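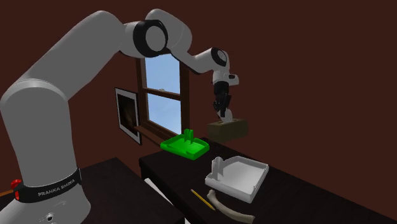 Verkineck Robotics Club
Minutes of the February meeting

Present: Yaryna Levchenko (chair), Kiyoshi Nakajima (simulation), nine student members
Apologies: two members away at a band trip
Start: 4:10 p.m.

1. Minutes of the last meeting
Approved with one correction. The loan of the laptop cart runs to the end of the school year, not to spring break.

2. Simulation work
Kiyoshi reported on the Culia sorting task. The simulated room now has the Franka arm on its own table, with the long table behind it carrying the green tray and the white tray. The brown block, the pencil and the bone are all loaded as separate objects.

The team has saved 1,679 runs so far. The target before the Uvton meet is 4,000. Kiyoshi thinks this can be done if the overnight jobs stay up. Two of them stopped last week when the lab machine restarted for updates. Yaryna will ask the school office to move the update window.

Members discussed the block. In some runs the arm lets go too early and the block lands on the rim of the tray. One group wants to lower the release height. The other group wants to slow the wrist first and leave the height alone. Agreed to try the release height on a separate branch and compare at the next meeting.

The bone is still the hardest object to pick up. Its ends are wider than the middle, and the grasp planner keeps choosing an end. Kiyoshi will write a short note on how to set the grasp point by hand.

A question was raised about whether the window and the picture on the wall need to be in the room at all. They add a little to render time. Left in for now – the vision group wants some background to train against.

3. Uvton meet
The rules came in from the organizers. Each team may enter 4 students in the simulation event. Five members have asked for a place. Yaryna will speak to all five before the entry form goes in.

Teams must name their trays in the config file using the organizers' spelling. Ours do not match yet. Tray names to be changed this week.

The bus leaves from the side parking lot at 6:45 a.m. Permission slips are due at the next meeting.

4. Money
The Tamura grant has been paid into the club account. Agreed to buy one external drive for the saved runs. The request for team shirts was put off until the bus bill is in.

5. Other business
Passwords for the lab machine should not be written on the whiteboard.
New members need to finish the safety sheet even if they only work in simulation.

Actions
Yaryna – update window, entry form, external drive
Kiyoshi – grasp point note, release height branch
Vision group – tray names in the config file
All – permission slips

Meeting closed at 5:20 p.m. Next meeting in the same room, same time.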